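Gallery: blocks and boards, Culmont workshop, 28 Aug 2025

The shape blocks for the Givent sorting set are back on the bench. They come in red, blue, yellow and green, and go to the Dow room in September along with two spare boards. 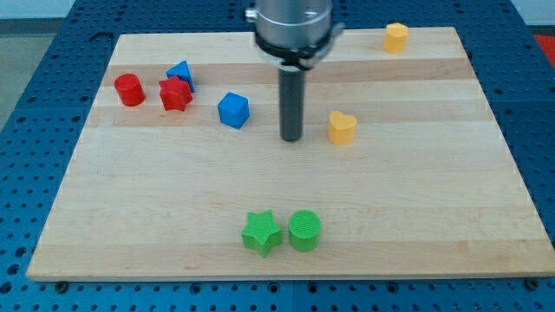
*Eight blocks on the striped wooden board. The red star is next to the blue triangle.*

The board stays on the blue perforated table between sessions. Please put the blocks back in the Werik tray by color, and check the floor under the table for small ones. More pictures will be added once the second set is finished.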